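## 3. Materials and Method

The Plusell project compared ways of portioning dry rice for shared kitchens. Each trial began with 2000 g of uncooked short-grain rice, weighed before use. The work surface was wiped down between trials.

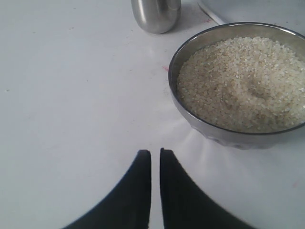 *Figure 3. Uncooked white rice in a stainless steel bowl.*

A total of 33 trials were planned and 30 were completed. Spilt grains were collected and weighed separately. Results are given in Section 4.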